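Insulated shopping bag

An insulated shopping bag, also called a cooler bag or thermal bag, is a reusable carrier with a lining that slows the passage of heat. It is used mainly to bring chilled or frozen groceries home from a store, and also for hot takeout, picnics and packed lunches. It differs from a hard cooler in that it is soft-sided, light, and can usually be folded when empty.

Construction

Most insulated bags have three layers. The outer shell is commonly woven or nonwoven polypropylene, polyester, or a coated fabric that can be printed. The middle layer is a thin sheet of foam, often polyethylene. The inner layer is a metallized film, which reflects radiant heat and gives the bag its familiar silvery interior. In cheaper bags the film and the foam are bonded together as a single sheet and stitched to the shell at the seams. Better bags have a welded liner, so that meltwater does not leak through the needle holes.

The top may close with a zipper, a hook-and-loop strip or a fold-over flap. Bags without a full closure lose their effect faster, as most of the exchange of air takes place at the opening. Handles are made from webbing or from the same fabric as the shell, and on larger bags they are often sewn down the sides to spread the load.

Use for bread and baked goods

Although the bags are sold for cold food, many households use them as general shopping bags, and bread is a common part of the load. Packaged bread does not need insulation for a short trip. It is often carried in the same bag simply because there is room left at the top.
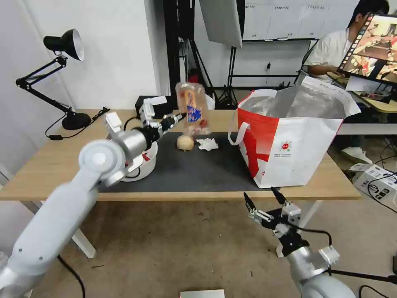

A bagged loaf held above a table, with a round bun on a dark gray mat and a white and red insulated bag to the right.

Soft bread is easily crushed and is normally packed last, over cans, bottles and frozen items. Unwrapped rolls and buns are kept in a paper or plastic sleeve, as condensation from cold packages can make the crust soft. Bread that is still warm from the oven should be allowed to cool before it goes into a closed thermal bag. Steam trapped by the lining settles on the crust and shortens the time before mold appears.

At home, bread is taken out of the bag and kept at room temperature or frozen. Refrigeration delays mold but speeds up staling, a change in the starch that makes the crumb firm.

Performance

An insulated bag has no cooling of its own. It only delays warming, and the length of the delay depends on the thickness of the foam, how full the bag is, the outside temperature and how often it is opened. A full bag of frozen food holds its temperature longer than a bag with one or two items in it. Ice packs extend the time considerably and are placed on top of the food, where the cooled air sinks through the contents.

The Vilus, a large tote made by the housewares firm Onau, has a 37-liter capacity and two carrying handles. Its maker recommends it for trips of up to 2 hours with ice packs. The smaller Sakside has a capacity of 9 liters and is sold as a lunch bag. Both were drawn by the designer Solène Millet, who replaced the stitched liner of the earlier Le Goff model with a welded one.

Care

The lining is wiped with warm water and mild dish soap and left open until dry. Machine washing is generally not advised, as it can separate the film from the foam. Raw meat should be wrapped separately or given its own bag. Crumbs and flour collect in the bottom seams and can be shaken out or removed with a dry brush. A bag with a torn or peeling lining can still serve for dry goods, but spilled liquid may soak into the foam and leave an odor that is hard to remove.

See also

Bread box
Cooler
Reusable shopping bag
Tote bag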